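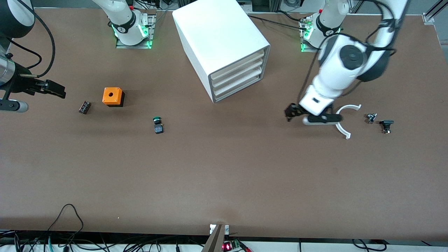
Chapter 7
Coat and Skin Care in the Working Kennel

Most of what a groomer knows about a dog's health comes from the coat. A dull coat, a greasy patch behind the ears or a scatter of flakes along the back will often be noticed at the grooming table well before the owner sees anything wrong at home. This chapter covers the structure of the coat, the main coat types, and the brushing routines that suit each one. Bathing and drying are left to Chapter 8, and clipping to Chapter 9.

You should already be comfortable with safe handling and restraint (Chapter 3) before you try any of the practical work. If you are not, go back to it first.

7.1 What the coat is made of

Each hair grows from a follicle in the skin. In people, one follicle usually holds one hair. In dogs, several hairs often share a single opening: a longer, stiffer guard hair with a group of finer undercoat hairs around it. Guard hairs shed water and dirt. The undercoat traps air and keeps the dog warm.

Small glands beside the follicle release an oil called sebum. Sebum keeps the skin supple and gives a healthy coat its shine. Brushing spreads it along the hair, and too much washing with a strong product strips it away.

Hair does not grow all the time. It grows, rests and is then shed. Day length has a strong effect on this cycle, so many double-coated dogs drop a large part of their undercoat in spring. Dogs kept indoors under electric light may shed lightly all year instead.

7.2 Coat types

Smooth coats lie short and close to the body. They need little work, but the loose hairs are stiff and stick in fabric.

Double coats have a thick undercoat beneath longer guard hairs. They mat at the chest, the breeches and behind the ears.

Wire coats are harsh to the touch. Clipping tends to soften them, and some owners prefer to have them hand-stripped.

Curly coats shed very little onto the floor. The dead hair stays caught in the curl and mats close to the skin, where a quick brush over the top will miss it.

7.3 A case to follow

The Pekside boarding kennels took in 333 dogs in one year, and staff filled in a coat card for each dog on arrival and again on departure. We will return to these cards through the chapter. For now, look at the blank card at the end of this section and note which entries could be made by sight alone and which need a hand on the dog. Lumps, mats and sore spots are usually found with the fingers – the eye slides over them, especially on a dark or heavy coat.

Before you read on

Choose a dog you know well. Part the hair at the shoulder, the flank and the base of the tail, and write down the color of the skin, any flakes or redness, and how easily the comb reaches the skin. Keep your notes. You will need them for the practical work in 7.6.

Key terms: follicle, guard hair, undercoat, sebum, hand-stripping, mat.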